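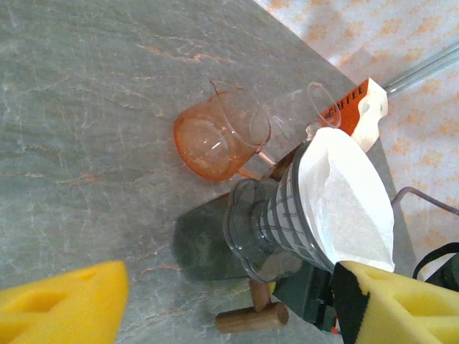
Vallasbridge Marmalade Swap: your questions

Do I need to have made marmalade before?
Not at all! Half the fun is tasting what first-timers bring, and Zlata Antoniuk is happy to talk you through setting points over the phone.

How many jars should I bring?
Three, please. Two go on the swap table and the other gets opened for tasting (bring crackers if you like, we never have enough).

Does it have to be orange?
Grapefruit, lime, cumquat, anything citrus. Last June we had 47 jars and the favourite flavour by miles was lemon and ginger.

Mine didn't set. Can I still come?
Yes! Label it "runny" and someone will gladly take it for glazing a cake.

What goes on the label?
Fruit, month made and your first name.

When do the doors open?
Thursday, 2 pm. Tea's on from the start.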